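이라브사이드(Iravside) 설거지 로봇 체험 다녀온 후기

2020년 11월 16일 월요일

지난번에 식기세척기 정리하기 귀찮다고 글 썼다가 댓글로 "그럼 로봇을 들이세요ㅋㅋ" 소리를 들었는데요, 진짜로 보고 왔습니다! 이라브사이드에서 나온 양팔 로봇이고, 살림용 동작 패키지는 히키코(Hikico)라는 이름으로 따로 팔아요. 본체는 월 대여, 히키코는 별도 구독. 여기서부터 살짝 머리가 아프죠 (프린터랑 잉크 생각나는 구조...).

상담 신청은 6월에 해 놨는데 이제야 차례가 왔어요. 체험은 2시간이고 신발은 벗고 들어갑니다. 양말 신경 쓰고 가세요.

제가 제일 궁금했던 건 손이었어요. 그릇은 미끄럽잖아요. 손가락 겉면이 고무 같은 느낌이라 쇠집게로 접시를 꽉 무는 그림은 아니더라고요.
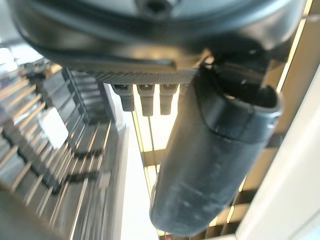

소모품 값도 물어봤습니다. 손가락 커버는 9개월마다 교체 권장이고 첫 교체만 무료래요. 그다음부터는 쓰는 사람 부담인데, 견적서에는 이 항목이 아주 작은 글씨로 들어가 있으니까 꼭 확인하세요. 저는 두 번 읽고서야 찾았어요.

본격적으로 식기세척기 앞에 세워 놓으면 팔 두 개가 같이 움직입니다. 접시 한 장을 양손으로 잡는 게 은근히 공손해 보여서 혼자 웃었네요. 속도는 음, 느려요. 성격 급한 분은 옆에서 보지 말고 그냥 다른 일 하시는 게 낫습니다. 저는 못 참고 자꾸 손이 나갈 뻔했거든요. 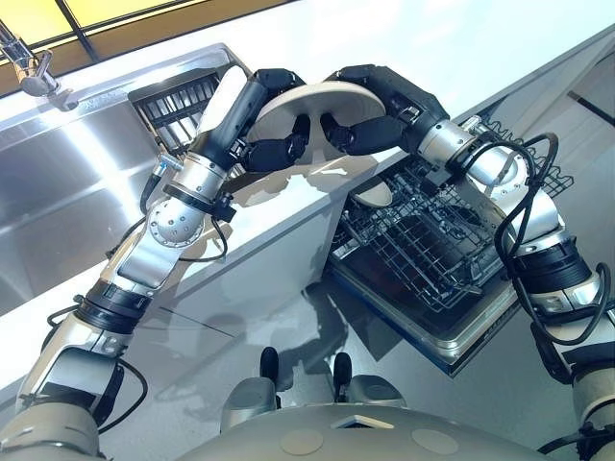
그리고 들 수 있는 무게! 히키코 기본 등급은 그릇 하나에 500그램까지만 보증한대요. 집에 와서 우르보나이테(Urbonaitė) 파스타 접시를 저울에 올려 봤더니 훌쩍 넘습니다. 제가 제일 아끼는 접시인데 그것만 제가 계속 손으로 넣어야 한다니 좀 김이 새더라고요. 상위 등급으로 올리면 된다고는 하는데 그러면 월 요금이 또 올라가고요.

접시를 세우는 각도나 놓는 순서는 앱에서 저장할 수 있고, 기본 등급은 저장 칸이 4개예요. 저희 집은 평일용, 손님용 정도면 충분할 것 같아요. 앱 한글 번역은 군데군데 어색해요. "접시를 수락합니다"가 무슨 뜻인지 한참 봤습니다.
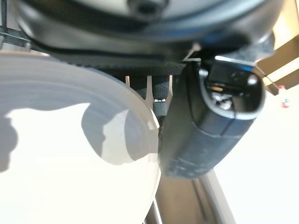
비교 대상으로는 쿠들로(Kudlow) 제품도 보고 있어요. 그쪽은 팔이 하나라 자리를 덜 차지하고 요금제가 단순한데, 체험할 수 있는 데가 너무 멀어서 아직 못 가 봤습니다. 대여 계약서에 중도 해지 조건이 어떻게 되는지는 양쪽 다 메일로 문의해 놨어요. 답 오면 이 글 밑에 추가할게요. 혹시 히키코 구독 중인 분 계시면 유리컵도 괜찮은지 댓글 좀 부탁드려요!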